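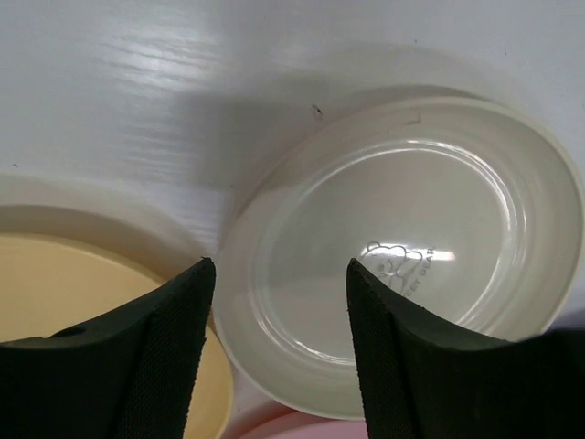 Item 4, bowls on the white table

Shared kitchen, second floor — dishware and drying area
Date of check: 27 October 2020
Marking: OK / Watch / Fix

1. Tabletop — OK
Smooth and level. Wipe with a damp cloth after each meal. No scouring powder, it dulls the finish.

2. Table legs and floor under table — OK
Floor pads replaced in January. The table does not rock.

3. Lighting over table — Watch
Glare on the white surface makes crumbs and small marks hard to find. Check from the side as well as from the top.

4. Bowls — Watch
Run a finger around each rim. Chipped bowls go in the bin by the door, not back on the shelf. Two small dark marks to go over again with a cloth: a speck just above the rim of the off-white bowl, and a short thin one on the rim itself. If the second one can be felt with a fingernail, take the bowl out of use. Printed logo in the bottom is fine to leave. The bowl with the yellow inside gets the same rim check.

5. Hot water at sink — OK
Comes up to temperature in about 2 minutes. 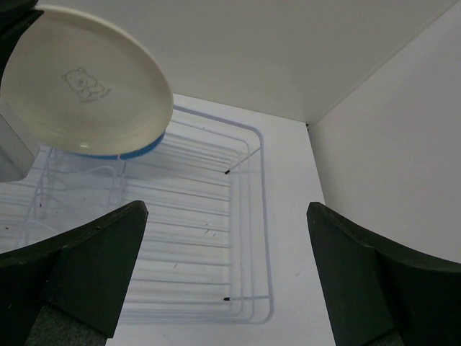

Aksel Hafþórsson
Kitchen safety contact, Ketilsson House

6. Dish rack — OK
White wire rack, kept on the table. Press down on each corner; it should not tip. Look for bare metal where the coating has worn, mostly at the bends. Rack is to stay at least 3 inches from the table edge.

7. Plates — OK
Plates with the bear drawing can go in the rack with everything else. Lower them in by the rim and let go only when they are seated between the wires. Heavy pans do not go on top — they have their own hooks.

8. Dish towels — Fix
Two were still damp from the day before and hung on the oven handle. Use the rail.

9. Under-sink cabinet — Fix
Cleaner stored with the cap off. Cap replaced, but the child latch is still missing. New latch to be fitted before the next check.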